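Prondard开放日走了一趟:手把手教机械臂干活

上个月收到朋友转来的报名链接,说Prondard的实验室要开放半天,可以看他们怎么教机械臂做家务,我几乎没犹豫就填了表。做厨房用品这行十几年,天天跟碗盘杯子打交道,一听说有人在教机器摆碗盘,心里就痒痒的,非得亲眼看看不可(家里人笑我,休息日还要去看盘子)。

实验室在Arboleda园区最里头那栋楼,从地铁站出来还得走上好一阵。我早上九点半到的,门口已经排了队,签到的小姑娘给每人发一张胸牌和一瓶水,说今天一共来了126位客人,分批进去,我这一批17个人。等的时候大家就在走廊里聊开了,有中学老师,有做自动化产线的同行,还有一对带着孩子来的夫妻,孩子比谁都兴奋,一路问个不停。

先听了一段介绍,不长,讲得挺实在。他们现在的主要项目叫Fistbridge,说白了就是让人先把动作做一遍,机器把这一遍的关节角度、夹爪开合,还有摄像头看到的画面全都记下来,攒多了再拿去训练。示范的办法有两种。一种是直接握着机械臂的手腕拖着它走,他们管这个叫"拖教",适合教大致的路线;另一种是遥操作,人坐在旁边,手里握着一副小号的操纵臂,人怎么动,台子上的臂就怎么动。讲解的工程师说,拖教上手快,但是人的手容易挡住镜头,所以需要看清楚物件的活儿,他们多半用遥操作来录。

然后就进到工位区了。每个工位都是一个半围起来的格子,里面一张台面、两条臂,台面上摆的全是家常东西。我一眼就盯上了那只带粉花的黄色托盘,跟我们店里前些年卖得最好的一款真有几分像,颜色很讨喜。还有浅蓝色的杯子,里头是橙黄色的釉,旁边一只素净的米白色碗。站在那儿看着,倒不觉得是在工厂里,更像是谁家厨房收拾到一半。

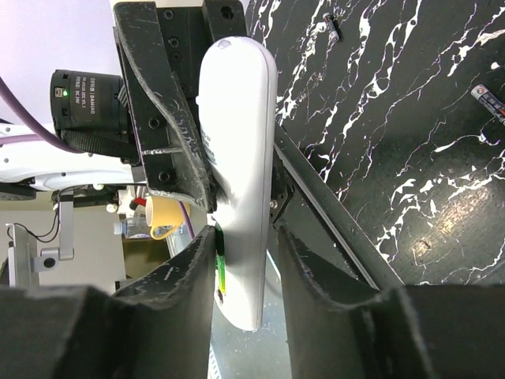
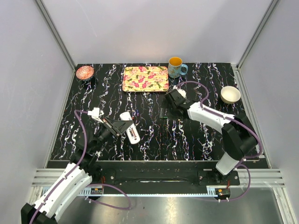 有人问:示范的时候人手抖了一下,或者夹歪了,这一遍是不是就白录了?
工程师答:要看歪到什么程度。东西掉了、撞到台面了,这一遍就删掉重来;如果只是偏了一点,操作的人又自己调了回来,我们会留着,机器正好能从里面学到偏了以后该怎么往回找。

这个回答我很喜欢,回来的路上还在琢磨。我们带新员工包装瓷器也是这样,光看老师傅一气呵成的动作,学不到多少,反倒是看他发现没垫稳、停下来重新垫一层的那一下,才知道手上该注意什么。

接下来是体验环节,每人可以上手2次。我选了遥操作,坐下来才发现没那么容易。握着操纵臂,感觉很轻,轻得让人心里没底,总忍不住想使劲,可一使劲夹爪就合得太快。第一次我连杯子把手都没碰着,光在上方绕来绕去;第二次工程师教我别盯着自己的手,只看夹爪的指尖,慢慢往下放,总算夹起来挪了一小段,放下的时候还磕出一声响,吓得我赶紧松手。旁边那个孩子轮到他的时候稳得很,大概是平时玩游戏练出来的,大人们都给他鼓掌!

角落里还有一个叫Laver的小展台,展的是他们自己写的回放软件。录好的示范可以一段一段地放,各路画面并排,底下是夹爪开合的曲线,哪里犹豫了、哪里夹早了,看得清清楚楚。我的那两遍也被调出来给大家看,曲线抖得像心电图,大家笑了好半天,我自己也笑。操作员说他们新人刚来都这样,练上一阵子就平了,而且每个人的曲线都有自己的脾气,看久了能认出是谁录的。

说点实用的给想去的朋友。园区里吃饭的地方少,只有楼下一家面馆,中午人多,建议自己带点干粮。工位区不让背大包进去,门口有柜子可以存。穿长袖外套的最好把袖口挽起来,坐下操作的时候容易勾到操纵臂。讲解只有中文,资料倒是有英文的,在签到台可以拿。带孩子去完全没问题,体验的椅子可以调高低。

我们这一批原定看一个半小时,后来大家问题太多,一直拖到快中午才散。临走在签到台留了联系方式,他们说5月还会再开放一次,到时候打算加上叠毛巾的工位。我已经跟店里两个同事说好了一起去,她们叠毛巾可比我利索多了。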